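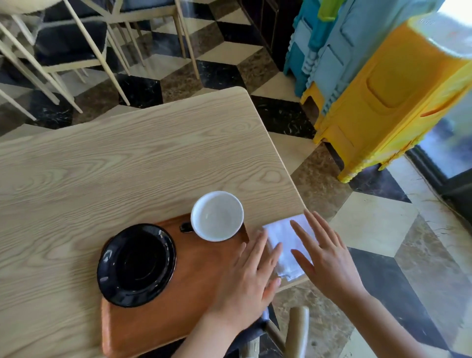
折餐巾的那张桌子

先从这一张说起吧。浅色的木桌,木纹淡淡的,有点像白蜡木,桌角磨得圆圆的,摸上去很舒服。棕色的木托盘斜斜地搁着,上面一只黑亮的小碟子,一只白瓷杯。两只手正伸在餐巾这边,右手张开手指悬在白布上头,像是要把它抚平。我特别喜欢这种时刻,茶还没有倒,杯子里空空的,什么都还来得及慢慢摆。

关于这一页

朋友们总问我,Makholm茶室到底是个什么样的地方,我每次在电话里讲半天也讲不清楚,后来索性做了这么一页,大家有空慢慢翻(手机上看也行,就是字小了点,多包涵)。茶室在Wendlow街92号,门脸不大,第一次来的人多半会走过头,看见一家修钟表的铺子就说明该往回走几步了。我们星期天也开门,早上七点就有人来烧水,冬天天还黑着呢,窗户上一层雾气,我倒觉得那是一天里最好的时候。

托盘

店里的托盘都是这样的长方形,四个角是圆的,端起来不硌手。我们原来用过一批金属的,好看是好看,可杯子一放上去就叮当响,坐在角落看书的客人总要抬头。换成木头以后安静多了!木托盘娇气一点,不能泡水,用完拿拧干的布擦一遍,竖起来晾着,隔一阵子再上一点点油。Urho Kiiskinen老先生教过我,油要少,布要软,擦完等一晚上再用,我照着做到现在,没出过什么差错。

黑碟子和白杯子

黑碟子的边稍稍翘起来,中间凹下去,颜色更深一些,光落在边上会亮一圈。白杯子里外都素净,偏偏配了一只小小的黑把手,跟碟子正好呼应。有客人问是不是一套的,其实是分两次买的,碟子从Nuseck的旧货市集上背回来,杯子是后来在Lindqvist杂货店里碰见的,当时一看那个把手就想,哎呀,总算找着伴儿了。摆的时候我喜欢让把手朝着碟子那一边,看着亲近。

白餐巾

餐巾是白布的,洗完趁着还有一点潮气就叠,边对边,用手掌从中间往外推,比熨斗省事,叠出来也软和。新来的帮手常常急着把它叠得方方正正,像一块豆腐干,我总劝他们松一点,客人拿起来一抖就开才好用。放在托盘右手边就行,稍微搭出桌沿一点也不要紧,我自己看着反而觉得自在。

椅子

椅子是深藏青色的座面,配浅色的细木腿,跟桌子放在一块儿很合得来。当初挑颜色时我在家里拿着布样比来比去,米色的太容易脏,灰色的又嫌冷清,最后定了藏青,到现在也没后悔过。坐垫每逢一月里客人少的时候会细细清理一遍,平时就用软毛刷子顺着一个方向刷。

地砖

好多客人进门先低头看地!黑色带白纹的、奶白的、棕米色的大理石砖拼成一个个菱形,看久了像是一只只立起来的方块,小朋友最爱在上面跳,非说自己是在爬台阶。漂亮归漂亮,打扫起来可一点不轻松,碎屑和头发丝落在浅色的砖上格外显眼,门框那边尤其爱积,一天扫几回都不嫌多。我们一般是先用软扫帚从里往外扫,再拿半干的拖把顺着走一遍。

来坐坐

想来的话不用特地打招呼,人多的时候等一小会儿就有位子。要是想借地方办个小茶会,提前写张便条塞进门口的信箱,写明几个人、喜欢喝浓一点还是淡一点,我看到了就会回。餐巾我会多备几条,茶点嘛,到时候看炉子里有什么就端什么。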